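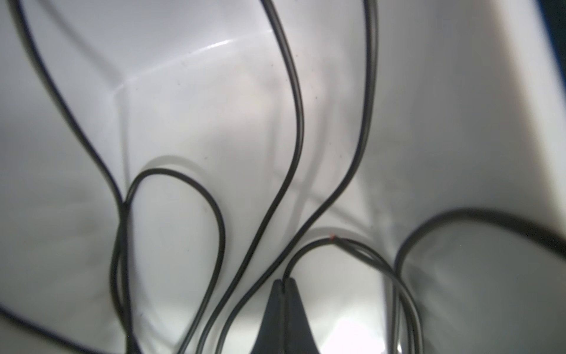
그림 4-1. 흰 플라스틱 통 안에 엉켜 있는 가는 검은색 케이블

4장 분류: 어디에 둘 것인가

4.1 서랍 이야기부터

저는 대학원에 다닐 때 이스테드(Isstead)라는 작은 향토자료관에서 일한 적이 있어요. 첫날 받은 일이 서랍 17개짜리 철제 캐비닛을 '좀 정리하는' 것이었습니다. 서랍마다 이름표가 붙어 있었는데, 이게 참 묘했어요. '편지', '학교', '옛날 것', '램프티 선생님 드릴 것', '기타', 그리고 또 '기타 2'. 편지 서랍에는 정말 편지가 있었지만 학교 서랍에도 편지가 있었고(교장이 학부모에게 보낸 거였죠), '옛날 것' 서랍에는 그 교장의 사진이 들어 있었습니다.

그날 오후 내내 저는 편지 한 통을 들고 캐비닛 앞을 왔다 갔다 했어요. 편지니까 편지 서랍? 학교 이야기니까 학교 서랍? 이 장에서 다룰 문제가 바로 그 왔다 갔다 하는 시간입니다. 3장에서 우리는 자료 하나를 어떻게 기술하는지 배웠지요. 제목, 만든 사람, 만든 때, 크기와 상태. 이제는 그렇게 기술한 자료들을 서로 어떤 관계로 놓을지 정해야 합니다. 기술이 꼼꼼해도 이 단계에서 막히는 분들이 아주 많아요. 저도 그랬고요!

4.2 기준이 섞이면 생기는 일

앞의 서랍 이름표를 다시 볼까요. '편지'는 자료의 형태를 말합니다. '학교'는 주제, '옛날 것'은 시기예요. '램프티 선생님 드릴 것'은 앞으로 할 일을 적어 둔 메모에 가깝고요. 이렇게 한 단계에서 여러 기준을 함께 쓰는 것을 교차 분류라고 부릅니다. 교차 분류가 일어나면 한 자료가 갈 수 있는 자리가 여러 곳이 되고, 넣는 사람과 찾는 사람이 서로 다른 자리를 고르게 됩니다.

버니스 램프티 선생님은 그 자료관에서 20년 동안 일하신 분인데, 제 하소연을 들으시더니 종이에 나무 그림을 하나 그려 주셨어요. 줄기에서 가지가 갈라질 때마다 그 옆에 기준을 한 단어로 적는 겁니다. 첫 갈림은 '만든 곳', 다음 갈림은 '활동', 그다음이 '형태'. 갈림 하나에 단어 하나만 적을 수 있다는 게 유일한 규칙이었습니다. 단어가 두 개 필요하면 층을 하나 더 만들어야 해요. 저는 지금도 새 자료군을 맡으면 이 그림부터 그립니다. 예쁘게 그릴 필요는 전혀 없고, 영수증 뒷면에 그려도 괜찮아요.

4.3 출처를 따를까, 주제를 따를까

책을 다루는 도서관에서는 주제로 나누는 방식이 잘 통합니다. 책은 한 권 한 권이 따로 완결되어 있으니까요. 그런데 기록은 사정이 좀 달라요. 아메테페(Ametepe) 양조장의 장부를 예로 들어 봅시다. 장부 한 권만 뽑아서 '경제' 칸에 꽂아 두면, 그 장부와 함께 오간 주문서와 항의 편지(맥주가 시다는 내용이 꽤 됩니다)는 다른 칸으로 흩어지고 말지요. 장부 속의 '6월분 반품 60통'이라는 줄이 무슨 뜻인지는 항의 편지를 같이 읽어야 비로소 풀리는데 말이에요.

그래서 기록학에서는 같은 곳에서 나온 자료를 한데 묶어 두는 원칙을 씁니다. 출처주의라고 해요. 여기에 원래의 순서를 되도록 지킨다는 원질서 존중의 원칙이 짝을 이룹니다. 두 원칙은 4.5절과 4.6절에서 하나씩 자세히 보겠습니다.

물론 반론도 있어요. 제 동료 모두페 아부바카르는 이용자가 출처를 모르는 채로 찾아오는 경우가 훨씬 많다고 늘 지적합니다. 양조장 이름은 몰라도 '맥주'는 알고 오니까요. 저도 이 지적이 옳다고 생각하고, 그래서 이 책에서는 실물의 배열과 검색용 색인을 나누어 생각하려고 합니다. 실물은 한 자리에만 놓을 수 있지만 색인은 여러 군데에서 같은 자료를 가리킬 수 있거든요. 이 구분은 뒤에서도 계속 나오니 여백에 표시해 두셔도 좋겠습니다.

4.4 '기타'를 어떻게 할까

'기타'를 아예 없애라고 가르치는 교재도 있는데, 저는 그렇게까지 말하고 싶지는 않아요. 처음 받은 자료를 다 읽기도 전에 칸을 억지로 만들면 나중에 고칠 게 더 많아집니다. 다만 '기타'에는 검토 시기를 적어 두세요. 트론사이드(Tronside) 문고에서는 기타 상자 겉면에 연필로 다음 검토 달을 쓰고, 그달이 되면 상자를 열어 비슷한 것끼리 새 이름을 붙여 줍니다. '기타 2'가 생길 것 같으면 검토를 앞당기고요.

읽기 전에 해 볼 것

집이나 연구실에서 서랍 하나를 골라, 지금 들어 있는 물건들이 어떤 기준으로 모여 있는지 한 단어로 적어 보세요. 단어가 하나로 안 끝나면 나무 그림을 그려 봅니다. 같은 서랍을 옆 사람에게도 보여 주고 따로 적게 한 다음 두 그림을 나란히 놓아 보세요. 그 종이는 4.5절 첫머리에서 다시 쓸 테니 버리지 말고 책 사이에 끼워 두시기 바랍니다.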